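Datier Home Tasks review: thirty rooms, one patient robot and a lot of waiting

By Povilas Ots
25 May 2019

The pitch from Datier is simple enough. You are a small firm with a robot arm and no spare flat to let it loose in. You pay a yearly fee, download a set of simulated rooms, and your robot practises household jobs on the computer until it is good enough to be trusted with real crockery. The company calls the product Home Tasks, and its sales page says it will "shorten the road to the doorstep". I have read that sentence many times since March and I still don't know what it promises.

I do contract work for Prindholm, a four-person outfit that builds a slow, heavy arm on a wheeled base for care homes. We wanted it to tidy bathrooms. Cleaning was never on the table, only picking things up and putting them where they belong, and even that has kept us busy for longer than I care to say. We took the middle licence, which gives you 30 rooms and 268 objects to scatter about in them, and paid for it ourselves. Datier didn't know I would be writing this.

Setting up

The installer took most of a morning. It wanted a newer graphics driver than the one we had, then complained that the driver was too new, then worked after a restart with no change that I could find. The printed guide is eight pages and stops just before the bit you need, where you tell the program what sort of arm you have. That is in a separate file on the customer site, under "Extras".

Once past that, it behaves. You choose a room from a list, choose a task, choose which objects may appear, and press go. Rooms load quickly on a decent desktop machine. On Oriana Ledesma's laptop they loaded slowly enough for her to answer emails in between, and she gave up on the idea of working from the train.

You can also open a room with no robot in it, to check the layout before you commit to a long run. I did this a lot, and I would suggest anyone on a trial does the same before looking at a single score.

The rooms

Kitchens first, as Datier clearly did them first. They are good. Drawers slide with a bit of weight to them, cupboard doors stop where the hinge would stop them, and there is enough mess on the worktops to make the robot think. If your product lives in a kitchen you will be better served than we were, and you can take a star off my grumbling.

Bedrooms are fair. Blankets fold like cardboard, but I have yet to see a package at this price where they don't.

Bathrooms are where my doubts start. Our main task was called "Clear the cistern", and it asks the arm to lift small things off the top of the tank and put them in a tray. It is a sensible test. The shelf is narrow, there is a wall close behind, and anything you nudge too hard will end up on the floor or down the side.

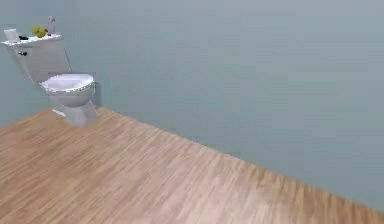 The cistern room in layout view, before the arm is loaded.

As a picture it is perfectly pleasant. The floorboards have a proper grain and the toilet looks like one you might meet in a rented flat. But look at how bare those walls are. I have been in a good many care home bathrooms for this job and every one had a grab rail, a pull cord, a towel on a hook, a bin with a pedal, and usually a notice about what not to flush. An arm that learns to reach over a toilet with all that clear air beside it has learnt something a little too easy. The wall meets the floor in a plain line with no skirting board, too, and our base uses the skirting to judge how close it has got.

You can add your own clutter. There is an editor for it, and after a week I could place a rail without it drifting off the wall. Still, I had understood that the rooms were what we were paying for.

The objects themselves are a mixed bag. The bright yellow thing on the cistern was never a problem for our camera, and I'd be surprised if it gave anybody's camera trouble, as it stands out against the white and the grey-blue like a lamp. The white cylinder at the other end of the lid is a fairer test, white on white. So is the tall see-through bottle. Real cameras are poor at see-through plastic, and the depth readings come back full of holes. In Home Tasks, with the standard settings, the bottle gives a clean, solid reading every time. There is a switch to make it behave badly, but it is off when you install the program and the guide doesn't mention it. Oriana found it by going through the settings file line by line.

Does it teach the robot anything?

We ran the cistern task 3000 times in simulation, over several nights. By the end the arm was clearing the shelf with very few drops, and the charts Datier draws for you made it look as though we could pack up and go home. They are handsome charts.

Then we put the same program on the real arm, in the mock bathroom at our workshop, and gave it 60 tries. It cleared the shelf in fewer than half. I am not going to print an exact score, because we changed the gripper pads partway through and the two halves can't fairly be added together. The pattern was the same with both sets of pads. Squat, opaque things were picked up well. Tall, light things were tipped over, mostly by the back of the wrist as it came in, and the clear bottle was missed altogether on a good share of the tries.

To be fair to Datier, a gap of this kind is normal. Everybody who trains on a computer and then moves to real hardware loses something on the way. My complaint is with the sales page, which talks about results "carrying straight over" and shows a film of an arm setting a table to prove it. I asked which robot that was, how many attempts the film was picked from, and whether the table was in the training set. The reply was friendly and answered none of it.

With the see-through switch turned on, rails added and the lighting varied more widely than the standard settings allow, we trained again from scratch. The real arm did better. I believe the improvement and Oriana half believes it, her point being that we had also tightened a loose joint in the same fortnight. We ought to have done one thing at a time.

Support

Two of our four questions were answered within a working day by somebody who plainly knew the software. The third, about the skirting boards, was marked as a "feature wish" and closed. The fourth is still open. There is a user forum, and the most useful person on it seems to be another customer.

Compared with the others

I have used Cleneck's package on an earlier job. It is uglier, with flat colours and furniture that looks like packing crates, but its contact physics is more believable and its objects slide and topple in a way our arm recognises. It has no bathrooms at all. You build them yourself, and that took me the best part of a month last time.

Dzene will do the whole thing as a service. You send them measurements of your rooms and they send back a working copy with your own fittings in place. The quote we had was well beyond Prindholm's means, so I can't say how good it is. A larger firm should ask them for a sample room and compare.

Datier sits between the two on price and on effort. It saved us from building bathrooms from nothing. It then had us rebuilding them in part, which I'd put at a third of the work we thought we had avoided.

What I'd want before renewing

The see-through setting should be on from the start, or at least be in the guide. Bathrooms need fittings on the walls and edges where walls meet floors. The charts should stop using the word "ready", which appears in green once your simulated score passes a certain mark and which our newest colleague took at face value for two days. And I would like one honest film, taken in a single go, with a drop or two left in it.

Who should buy it

If you have a kitchen robot and someone on the team who enjoys settings files, take the trial and then the smallest licence. If you work in bathrooms, take the trial and stop there until the next version is out. Do a batch of real tries early, with the objects that worry you most, and keep your own record of them. Our licence runs until next March and we shall use it until then, mostly for testing the software around the arm, where a simulated room is handy and nothing gets broken. Oriana has started on a Cleneck bathroom in the meantime.

Rating: three out of five for kitchens, two out of five for bathrooms.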